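Aushilfe gesucht: Fehlersuche Greifhand (Studierende, m/w/d)
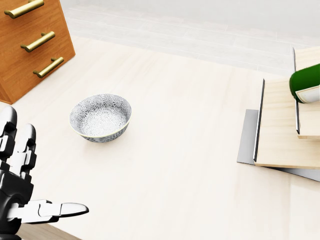

Simulation: Roboterhand, Schale und Gestell auf dem Arbeitstisch

Kurzfristig, am liebsten ab Juli. Wir suchen 2 Leute für die Fehlersuche im Projekt Mestavness.

Worum gehts: Seit dem letzten Update der Regelung schließt die Hand in der Simulation manchmal weiter, obwohl der Stopp schon gesetzt ist. 335 Läufe ausgewertet, davon 92 mit Fehler. Meistens fährt der Daumen nach, seltener die anderen Finger. Am echten Aufbau bei Polance ist das einmal auch passiert, dabei wurde eine Schale zerdrückt. Verletzt wurde niemand. Der Aufbau steht seitdem still und bleibt aus, bis die Ursache klar ist.

Verdacht bisher: Zeitstempel vom Kraftsensor kommen zu spät, etwa 106 ms. Kann aber auch am Treiber liegen. Kundurow hat das Log-Format geändert, alte und neue Logs passen daher nicht zusammen. Muss also erst mal sortiert werden.

Aufgaben:
Läufe sichten, Fehler nach Schema eintragen
Fehlerhafte Läufe mit gleichem Startwert wiederholen
kleine Skripte (Python), Auswertung der Stoppzeiten
Zuarbeit zum Störungsbericht, auf Deutsch, Vorlage ist da

Mitbringen:
Python, Linux auf der Kommandozeile
sorgfältiges Arbeiten, auch beim zwanzigsten gleichen Lauf
Erfahrung mit Regelungstechnik oder Physiksimulation gern, kein Muss
Sicherheitsunterweisung machen wir, ist Pflicht auch wenn ihr nur am Rechner sitzt

Zeiten: nachmittags ab 14 Uhr, Rest nach Absprache. Homeoffice geht teilweise, die Logs dürfen aber nicht auf private Rechner. Arbeitsplatz im Haus Brandão, 2. Stock. Bezahlung nach Hilfskraftsatz, Vertrag erstmal drei Monate, Verlängerung möglich.

Bewerbung: kurze Mail an Evanthia Lambrakis, Betreff "Nachlauf". Lebenslauf und Notenübersicht reichen, kein Anschreiben nötig. Wer schon mal einen Fehler in fremdem Code gefunden hat, bitte zwei Sätze dazu. Rückfragen auch telefonisch, vormitags schlecht.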